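The Trial Month

Archana Lodhi sold me the trial on a Tuesday, in the time it took me to eat a muffin. Flenness, the service was called. You sent them your parts list, they built your whole feeding cell on a screen, and you got to watch it run before you spent a dime on the real thing.

"Forty bucks a seat," she said. "Even your mother could use it."

My mother is Pramila Bhardwaj and she ran the floor at Samarakoon Bushings before I did, so I let that one go.

Anyway, I logged in that night with my feet on the kitchen chair, and there was our job – bronze rings and gray rings, all waiting in the bowl with a blue bin behind it. They'd even given the place a baseboard. I have worked in that shop since high school and we have never had a baseboard!

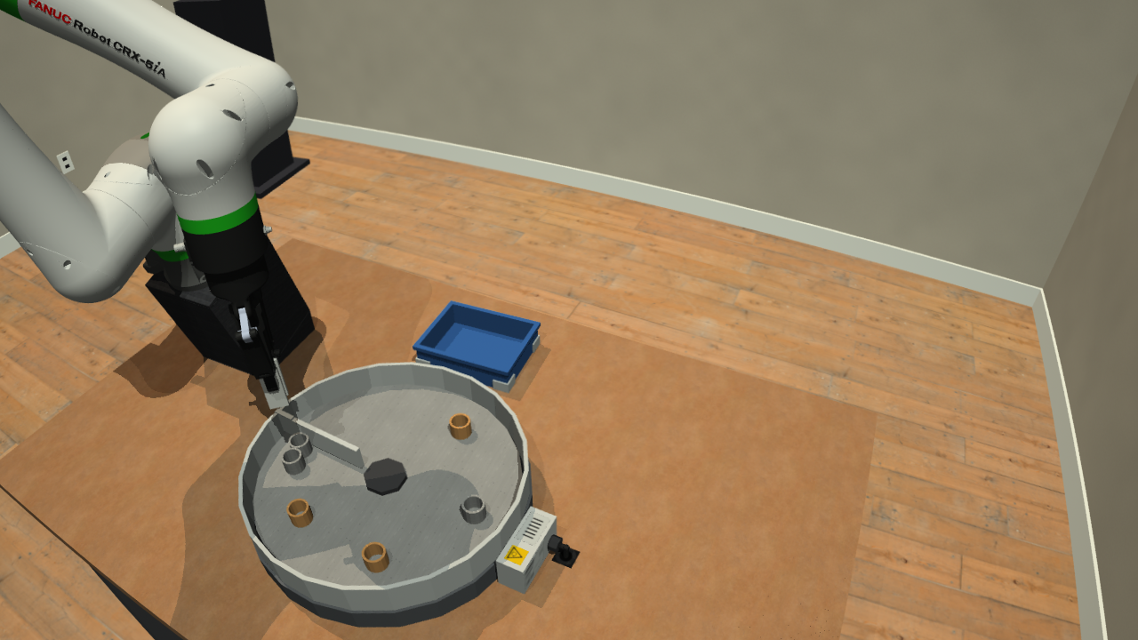
The View From the Wrist

My mother came over with a bag of limes and sat down next to me without taking off her coat.

"What's that white arm say on it?"

"FANUC. CRX-5iA."

"And it's going to pick those up?"

"That's the idea, Ma."

She watched for a while. Then she found the button that switches the camera (I'd had the thing open two hours and hadn't found it), and suddenly we were looking down past the gripper, right over the rim of the bowl. She leaned in so close her nose nearly touched the screen.

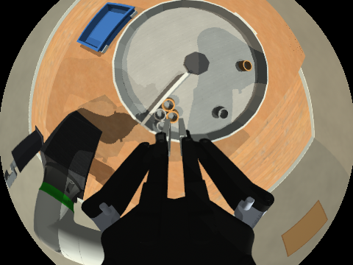
Fingers over the rim, four rings bunched up by the wall.

"They're huddling," she said. "I used to get that at Prullport, with the old feeder. You want to know what I did?"

"You hit it with a broom."

"I hit it with a broom." She looked so pleased. "Does your Flenness have a broom?"

I typed it into the support chat, because she wouldn't drop it. A woman named Honeylyn Navarro wrote back in five minutes and asked what size broom.

I signed up for the full year the next morning. Ma wanted her own login.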